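# Why does wood have stripes? 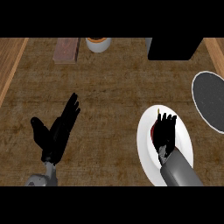 *By Ximena Zepeda | Nov 10, 2021*

Have a look at the nearest wooden table, door or spoon. Can you spot thin lines running along it? Those lines are called the grain, and they were drawn by a living tree!

A tree grows taller at the tips of its branches, but its trunk grows fatter too. Just under the bark is a very thin layer that makes new wood all the way round, like a jumper that keeps knitting itself. In spring the tree grows fast and the new wood is pale. By late summer it slows down, and the wood it makes is darker and tighter. One pale band and one dark band make a **ring**, and in places with warm summers and cold winters a ring usually means one year.

So a stump with 11 rings was 11 years old when it was cut. Easy! A stump with 100 rings was already growing before your great-grandparents went to school.

Rings tell stories as well. A wide ring often means plenty of rain and sunshine. A skinny one might mean a dry year, or a hungry caterpillar munching the leaves — trees remember everything!

Now for the stripes. When a log is sawn into long planks, the saw slices through the rings from the side, and they show up as lines, waves or pointy arches. Knots are the round dark spots where a branch once joined the trunk.

**Try it yourself:** put paper over a bit of rough, bare wood and rub gently with the side of a wax crayon. The grain will pop up like magic. Leopoldo Villaseñor, aged 11, sent us a rubbing of his garden gate in May and it looked just like a map of hills!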